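Idix Station: Setup and Upkeep

Last updated: July

The Idix station at Vorkinent is a table, a pair of hand-held grippers and the cables that go with them. It is used for cloth handling, mostly folding and basket work. The photos on this page go with the notes I keep for people who take a shift on it. They cover fingers, pads, cables and the table. Software faults go in the Abera log and are not covered.

Etenesh Nigatu

Fingers and pads

Start with the fingers, before anything is plugged in. Hold the gripper with the tips pointing away from you and close it slowly. The tips should meet along the whole face. If they touch at the front and leave a gap at the back, the finger has shifted on its mount and needs to come off and go back on. Tighten the screws with the 2 mm key and stop when they are snug. The threads are brass inserts set into plastic, and they pull out if you lean on them. We have lost a few that way and each one meant a new mount.
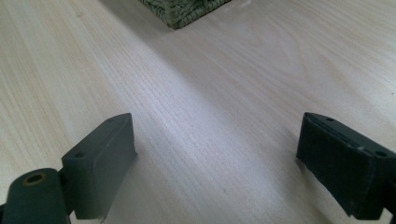 Pads wear faster than anything else on the station. We get around 2000 closes from a Skunitex pad before the surface goes slick and thin fabric starts to slide. Don't wait for the count if you can feel it with a thumb. Peel the old pad from the back edge, take the glue off with alcohol, let the face dry and press the new one down for a full minute. Trim any overhang with a blade. A pad that sticks out past the tip will catch on the basket weave.

Scuffs on the fingers themselves are normal and don't need to be reported. A crack near one of the small holes does. Take that finger off and put it in the red tray with a note saying which hand it came from. Left and right get mixed up often enough that I now mark spares on the inside of the bag.

Cables

Each gripper has its own cable. It should leave the handle in a loose loop with enough slack that you can reach the far edge of the table without feeling a tug. Too little slack and the plug works loose during the shift. Too much and it drags through the cloth. Run the left one out to the left and the right one out to the right, and never cross them in front of you.

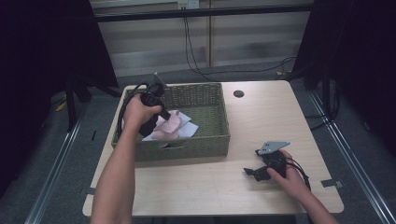

Check the plugs before the first run at 9 in the morning and again after lunch. Push each one in with a finger and wiggle it. If Abera shows one hand dropping out and coming back, it is nearly always the plug at the handle end. Swap the cable before you open the gripper. Spare cables hang on the side of the cabinet, and the dead ones get a knot tied in the end so they don't go back into use.

Floor cables get less attention than they should. Look along both rails before you step in and move anything lying where you will put your feet. The run from the wall outlet stays at the back of the station.

Table and basket

Wipe the tabletop with a dry cloth. Spray cleaner leaves a film that gets onto the pads, and then you are cleaning pads all morning. Lint collects around the cable hole, so brush that out too.

The green basket goes on the left half of the table. It should sit flat. If it rocks, turn it over and press the base out with your palms. Put the white cloth in first and the pink one on top, without smoothing either of them. When the task sheet calls for a black item as well, it goes in last. 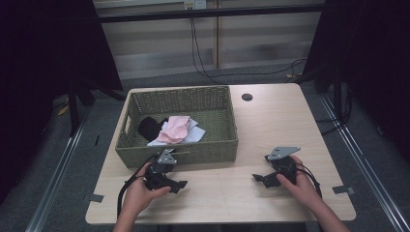

Keep the open part of the table clear during a run. Tools, the key and the pad box belong on the cart. I have found the key inside the basket more than once, and it leaves a nick in the pad when a gripper closes on it.

Angle plates on top of the grippers should not move when you push on them. If one does, stop and tighten it, then run the alignment check again. The check takes 12 minutes with both hands. Skipping it means the whole session has to be redone, and that has already happened to us with a full afternoon of work.

When working close to the basket, bring the fingers down beside the wall and leave some room. The rim is thick and the cord is rough. Rubbing against it wears the outside corners of the fingers and pulls fibers loose, and the fibers end up on the pads. 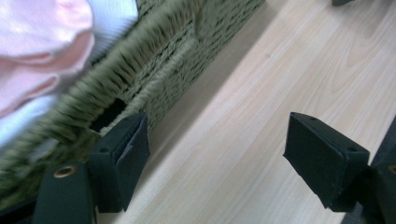

End of shift

Set both grippers on the cart with the fingers open. Closed pads left overnight take a dent. Unplug at the handle first, then coil each cable loosely and hang it up.

Write down any part you changed, which hand it was on, and the close count shown in Abera when you changed it. Pad orders go in when 9 are left in the box. Tell me if it drops below that, as Skunitex is slow to ship in the summer.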